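Tagged: imitation learning, grippers, data collection
Feb 21, 2018 · 3 comments · Share

Does varying the kitchen beat adding more demos?

Posted by Lungile Ngcobo

We're teaching a policy to fold cloths from demos made with a hand-held gripper. 200 demos in one kitchen gave us a lovely success rate in that kitchen and a sulking arm everywhere else. Now we've moved to a real home, checkered cloth on a small table, counter and sink behind it.
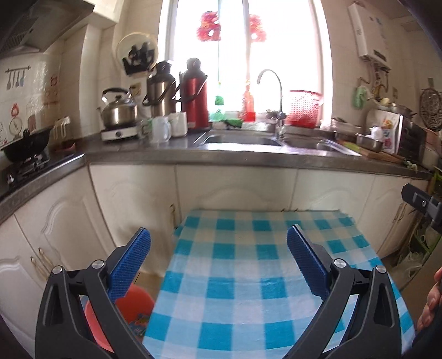
2 replies

Nullik
Yes, by a mile. We had 3000 demos from one room and the policy had mostly learned the room. Then we did 50 each in 7 homes, same cloths, and it folded better in a home it had never seen – with far less data, which made for an awkward group meeting. Leave the clutter alone. Move the table between takes, and hold out one whole home for testing. Holding out random demos from the same home tells you very little.
Share · 4 comments

Trumstead
Just crop the background??

Nullik
Tried it in July. Helped a bit, until the cloth was the same color as the table.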